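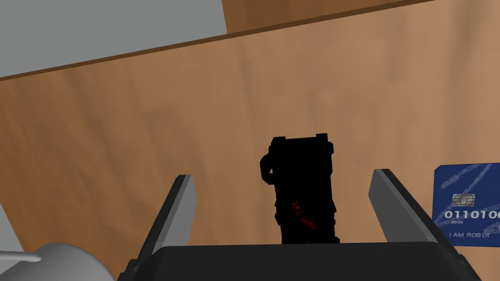 Pellberg公開日のデモに行った人いますか

1 名前:kiwami_shaft 投稿日:2025-11-24
Pellbergの公開日に行ってきました。お目当てはVan Wijkの把持デモです。
午前の回はシミュレーターの画面だけで、実機は午後からでした。木のテーブルに黒い背の高い物が立っていて、それをグレーの二本指で挟みにいく課題です。手首側からの視点がそのまま大画面に出ていました。
説明担当はIneke De Graafさん。英語でしたが、ゆっくり話してくれたのでだいたい聞き取れました。
ほかに行った人の感想が聞きたいです。

2 名前:ノギス
午後の回にいました。実機のほうは人垣で手元がほとんど見えませんでした。午前に行けばよかったです。

3 名前:torque_mame
シミュレーションだけ見せられても、という気持ちが正直あります。CGの中なら摩擦も照明も都合よく決められるわけで。往復の電車賃を考えると実機を長くやってほしかった。

4 名前:kiwami_shaft
>>3
その質問は会場でも出ていました。De Graafさんの答えは、摩擦係数と物の置き場所は試行ごとに変えている、でした。午前中に流した試行は全部で581回だそうです。成功率も聞いた人がいましたが、集計中とのことで数字は出ませんでした。

5 名前:torque_mame
>>4
581回回して成功率を出さないのは、見せる側としてどうなんですか。

6 名前:半田こて子
>>5
公開日のデモにそこまで求めるのは酷だと思います。発表会でもないし、入場無料だし。私は指を開いたまま近づいて、対象が指の間に入ったところで一度止めて説明してくれたのがよかったです。あの止め方は実機では難しいので。

7 名前:Pretudow民
テーブルの右のほうに青いカードがありましたよね。チップ付きの。名義が「I AM ROBOT」になっていて、後ろの席の子供が声に出して読んでいました。

8 名前:ノギス
>>7
そんなのあったんですか。ますます午前にすればよかった。

9 名前:kiwami_shaft
>>7
ありました。番号のところも0110100と0と1だけで、期限が00/00。左下には白っぽい丸みのある物も見えていました。マグカップか何かだと思いますが、端で切れていて確信はないです。

10 名前:torque_mame
真ん中の黒いのは結局何だったんですか。

11 名前:半田こて子
>>10
私の席からは黒すぎて影絵みたいでした。横に輪っかのような出っ張りがあって、下のほうに赤い模様。文字だとしても読めませんでした。

12 名前:Pretudow民
>>10
水筒だと思って見ていました。でも上が角ばっていたので違うかもしれません。

13 名前:kiwami_shaft
>>10
聞きそびれました。説明では「対象物」としか言っていなかったはずです。形が単純ではないから選んだ、という話はしていました。

14 名前:torque_mame
あれだけ黒いと深度カメラには厳しいんじゃないですかね。実機でやるなら反射の具合で距離が抜けると思います。シミュレーションだとそこが素通りになるので、自分が引っかかるのはそういうところです。

15 名前:半田こて子
>>14
それはわかります。ただ、欠けた深度をわざと入れて学習させるやり方もあるので、シミュレーションだから駄目とは言えないかと。Van Wijkがそこをやっているかは知りません。

16 名前:torque_mame
>>15
やっているなら、その説明が欲しかったです。駄目とまでは言っていません。

17 名前:gostville_2go
行けなかった者です。Gostvilleから車で行く場合、駐車場はどうでしたか。次回があれば行きたいです。

18 名前:Pretudow民
>>17
第2駐車場に停めました。11時前で残りわずかでした。料金は一日600円。会場の建物まで坂があるので、荷物が多いならシャトルのほうが楽です。

19 名前:kiwami_shaft
>>17
次回は5月の予定と受付の紙に書いてありました。把持デモをまたやるかどうかは未定だそうです。

20 名前:gostville_2go
>>18 >>19
ありがとうございます。5月なら行けそうです。

21 名前:ノギス
5月は実機を2回に分けてほしいとアンケートに書いておきました。同じことを思った人は、出口の用紙のほかにウェブの回答欄もあるのでそちらからどうぞ。

22 名前:torque_mame
>>21
書いてきました。成功率の件も入れておきました。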